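Informe de avance – recogida de demostraciones, proyecto Clornelov
Para: Fundación Plustadum
10 de septiembre de 2020

Compartir 4 | Comentarios 2

Va rápido porque el plazo cierra hoy. El detalle por sesión está en la hoja compartida.

Objetivo de la fase: 800 demostraciones de tareas de mesa, hechas a mano por personas, para entrenar la política de manipulación. De momento solo tareas con platos, vasos y trapos. Lo de doblar ropa queda para la fase siguiente, como acordamos.

Estado. Grabadas 200 demostraciones. Válidas tras revisión, 172. Las descartadas son casi todas por pérdida de seguimiento: el marcador de una muñeca deja de verse cuando el brazo gira demasiado y la trayectoria sale con saltos. Se intentó interpolar – no compensa, sale más barato repetir la toma.

Vamos por debajo de lo previsto, ya lo sabemos. La calibración nos comió la primera semana entera. Ahora el montaje aguanta de un día para otro y solo hay que comprobarlo al empezar.

Cambios desde el informe anterior:
– Los cubos de las muñecas van más apretados. Antes bailaban y el error se notaba sobre todo en la mano derecha.
– Cada toma empieza con las dos manos quietas sobre la mesa. Facilita mucho el recorte automatico.
– Momberg ha entregado el script de sincronización. Funciona, con un fallo en tomas largas que ya les hemos pasado.

Limpieza de platos. Es la tarea más floja, 39 válidas. Una mano sujeta el borde y la otra pasa el paño, y ahí el contacto importa más que la trayectoria. Solo con la posición de la muñeca no sabemos cuánto se aprieta. 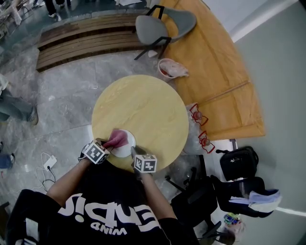
Fragkou propone añadir un sensor de presión fino bajo el plato. Nos parece bien, pero no estaba presupuestado y necesitamos respuesta vuestra antes de pedirlo. Si es que no, seguimos igual y anotamos la presión a ojo en tres niveles – peor, pero algo es.

Pendiente en septiembre:
– Repetir las tomas descartadas.
– Más variedad de platos, ahora son todos muy parecidos y el modelo se lo va a aprender de memoria.
– Primer entrenamiento de prueba con lo que haya.
– Consentimientos firmados de los participantes nuevos, faltan por escanear.

Gasto dentro de lo aprobado, las facturas van en un correo a parte. Lo único urgente por vuestro lado es lo del sensor.

Comentarios (2) | Compartir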